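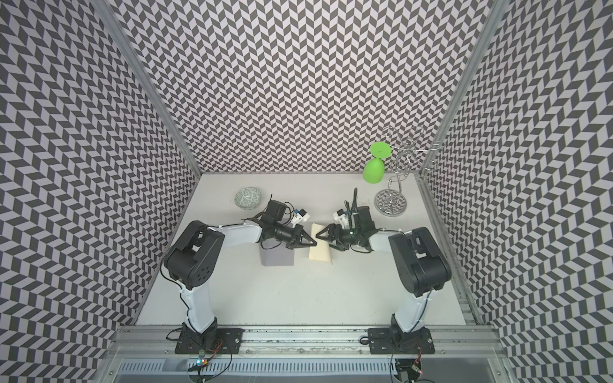

普里尔提克(Priltik)家用器皿收纳研究项目现招募参与者,地点为通代尔(Tonddale)试验室,研究对象为家庭餐桌与厨房台面上杯、碟、挂架的摆放和取用方式。试验统一在白色台面上进行,器皿包括带绿白几何纹样的小圆瓷碟、亮绿色塑料高脚杯,以及圆形镜面底座的镀铬挂架,高脚杯以杯脚朝上、杯口朝下的方式倒挂。参与者须按书面任务单完成摆放、悬挂、取下和归位,并填写记录表。

## 招募人数与时间

- 名额:58 人
- 报名截止:2022年6月24日
- 试验期:8 月,具体时段在录取通知中注明
- 每人到场 1 次,单次时长 2 小时,含填表与休息

## 任务内容

每次试验共 12 项任务,依次编号,中途不调换顺序。任务分为以下几类:

1. 悬挂类。将高脚杯挂上挂架,再取下放回台面。挂架的金属丝弯成环和钩,挂点由参与者自选,选定后记入表格 A 栏。
2. 摆放类。将小碟、高脚杯及其他小件放到任务单规定的区域,区域以文字说明,台面上不画线。
3. 自由收纳类。给定全部物件,由参与者按自己在家中的习惯布置,完成后口头说明理由,由记录员转写。
4. 归位类。恢复到任务开始前的布局。

任务不计速度名次。完成时间仅用于统计,不影响酬金。物件掉落时请停止操作,等待工作人员处理后继续。瓷碟破损不需赔偿。

## 参与条件

- 年满 18 周岁,能阅读中文任务单;
- 每周在家中自行洗涤并收纳餐具不少于 3 次;
- 双手活动无明显受限,左利手、右利手均可,报名表中须注明;
- 矫正视力能在正常照明下辨认器皿边缘。试验位周围有黑白人字形纹样的墙面,对高对比度条纹敏感、易头晕或有光敏性癫痫病史者请勿报名;
- 未参加过本项目在内德顿(Nedton)进行的前期试验。

从事餐饮服务或陈列布置工作满 7 年者单独编组,组内名额已计入总数。此类申请人请在报名表“职业”一栏写明岗位名称和起止年份。

## 酬金与交通

完成全部任务者每人 400 元,税前,试验结束后 12 个工作日内转账。因个人原因中途退出者,按已完成任务项数折算。因设备或场地原因中止的,全额支付。交通费自理,场地提供饮用水,不提供餐食。

## 到场须知

请穿袖口较窄的上衣,取下戒指、手链和手表。指甲长度以不妨碍捏取杯脚为准。随身物品存入入口处柜子,手机调为静音。开始前有一次练习,练习结果不计入数据。眼镜佩戴者请使用日常所戴的一副,不要临时更换。

## 数据使用

记录内容包括任务完成时间、挂点选择、最终布局和口头说明的文字稿。数据以编号保存,姓名与编号的对照表在酬金支付完毕后销毁。参与者可在试验当日书面要求撤回本人数据。结果用于阿尔瓦拉多(Alvarado)系列挂架与杯碟的尺寸修订,不用于个人评价。

## 报名方式

在 Priltik 网站“参与研究”页面下载报名表,填写后由同一页面上传。表中“家中现有餐具挂架类型”为必填项,没有挂架的请填“无”。录取与否均以邮件答复,未录取者的报名表不予保留。如需更改时段,请在到场日前 3 天回复录取邮件,逾期按放弃处理,名额由候补人员递补。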